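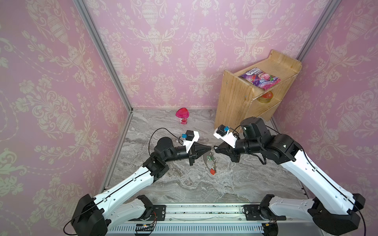

How often should you check the gripper zero on a two-arm cell? Every Monday before the first run, and again after any gripper has been unplugged or taken off the wrist.

I got that question three times after the last post, so this one covers the whole maintenance routine for the Lisville cell. It is a pair of small arms bolted to one metal rail, each with a two-finger gripper and a camera on the wrist, working inside an aluminum frame. The grippers are Lulon units and the control software is Timberg, still on the version we installed in August. I have tried the newer one on a spare machine and it changes the way tool offsets are stored. I will move when I have a free week.

Gripper zero

Close the fingers with nothing between them and read the reported opening. It should read 0. The left gripper usually drifts upward and the right one stays where it is. I rezero at 2 counts. Below that I leave it alone, since rezeroing on noise makes the log useless for spotting a real trend.

Wipe the finger pads first. A scrap of tape backing stuck to one pad cost me most of a morning last fall, because the zero was fine as far as the controller knew and every grasp after it was slightly open.

The handover check

A cell where the arms pass things between them has one number that matters more than the others, the distance between where the left arm thinks the meeting point is and where the right arm thinks it is. I measure it by sending both grippers to the same taught point, with a standoff so they don't touch, and looking at the gap with feeler gauges. Run it at 15 percent speed with a hand on the stop.

After that I hand over a real object. Keys on a ring are my usual choice. They are thin, they swing, and they turn in the fingers if the two grippers are not lined up. A foam block will pass happily with an error that drops a key every other try. If the key pass fails, I look at things in this order:

1. Base bolts on the rail
2. Camera bracket screws
3. Gripper zero
4. The calibration itself

Most people start with number four. Recalibrating over a loose base bolt gives you a calibration that is good until the bolt moves again.

Base bolts

Torque check once a month, both arms, with the arms parked low. Put a paint mark across each bolt head and the base so you can see movement without a wrench. Hyun-seo Myung replaced the washers on the left base with serrated ones and I have not had a mark shift on that side. The right side still has the plain washers. I should do those too.

Brush off the rail before you do any of this. Crumbs and metal dust collect along the top, and anything trapped under a base when you refit it will tilt the arm. A tilt you cannot see at the base is easy to see at the gripper. Use a brush and a vacuum, and keep compressed air away from it. The lower face has slots, and air just drives the dirt into them.

Wrist cameras

Each camera sits on a bracket above the wrist. The screws go into plastic, so they get threadlocker rated for plastic and a quarter turn past snug. The ordinary blue kind attacks some plastics and I cracked a bracket that way. After any bracket work, redo the hand-eye calibration for that arm only. The routine in Timberg takes 56 poses by default. You can cut it down, but the error on the right arm went up enough that I went back to the full set.

Check the picture from both cameras side by side under the same light. If one is softer, clean it before you touch the focus ring.

Cables

Leave slack at the wrist, enough for the last joint to turn to both limits without pulling the connector. Then run both limits slowly and watch. The loop should not be able to get between the fingers or catch on the other arm. Camera cables from Aguiar have held up better for me than the ones we started with, which failed at the strain relief after 2,278 cycles on the left arm. The log stopped on a dropped image stream, so for a while I blamed the hub.

I now swap camera cables on a schedule and label the date on both ends. Loose boards and jumper wires near the rail get the same attention. Push every connector home by hand, then tug each wire once.

Backgrounds and props

Keep a note of what was in the cell for each run. Patterned walls are fine if they stay put between runs. If a panel gets changed, write it down, or someone will spend an afternoon looking for a fault in the vision that started on the day the walls changed. Fixtures on the floor, such as shelves, go back to taped corners or get measured again. I measure.

Log

One line per check: arm, reading, what was done, initials. A plain text file is enough. Entries that say "ok" with no number get sent back, including mine.

Next on the bench is the right gripper, which has started to click on opening. The fingers still close evenly. I have a spare set of bearings and will write it up once it is apart.

This site uses cookies to remember your preferences and count visits. By continuing to browse you accept their use. Accept | Manage settings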